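3.2 Collection of demonstrations

The demonstrations were recorded without a robot in the loop. The operator stands at the table and holds one gripper in each hand, so the motion of the arms is natural and no teleoperation delay is present. On each gripper a cube with printed fiducial markers is mounted. The pose of the cube is estimated in every image of the head camera and is then transformed to the tool frame by a fixed calibration, which we repeated at the start of each recording session.

We recorded 393 demonstrations of the tableware task with five operators. Before the first recording each operator practiced for 13 minutes, and these practice trials are not included in the data set. The objects were placed by hand in new positions before every trial. We did not use a fixed grid for this, because in our earlier work (Kordestani and Nouri) the policy learned the grid positions and failed between them.

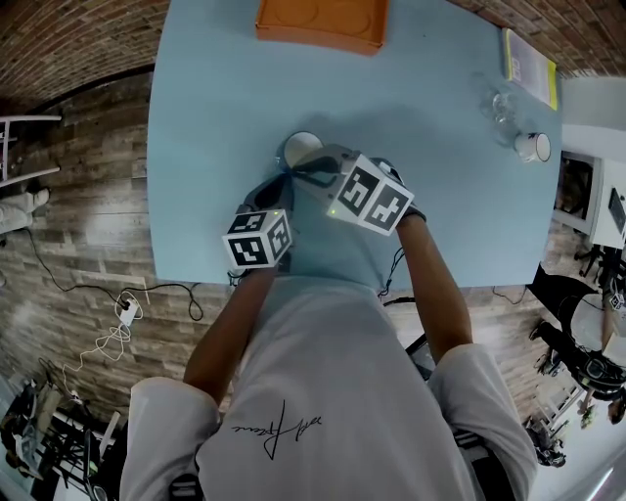
Figure 4. Head camera view during a demonstration of the tableware task. The jaws of the two hand-held grippers meet near the white cup. The marker cubes are used for pose estimation.

Two properties of this view are important for the processing. First, the table has one uniform light blue color, and this makes the segmentation of the objects easier, although a transparent glass remains difficult for our method. Second, the area outside the table is not controlled. Furniture, cables and other equipment can appear there, and we did not remove them from the images. Instead, a crop around the table plane is computed for each trial, and only the cropped images are given to the policy. The marker detector works on the full image, and a detection is accepted only when its identity belongs to one of the two gripper cubes.

When a cube is hidden for a short time, its pose is interpolated between the last and the next valid detection. Trials with a longer gap were rejected. By this rule we removed 51 trials from the recorded set. Most of them contain a crossing of the forearms, where one cube is covered by the other arm. We also tested a filter with a constant velocity model, but it produced an overshoot at the moment of grasping and was not used further.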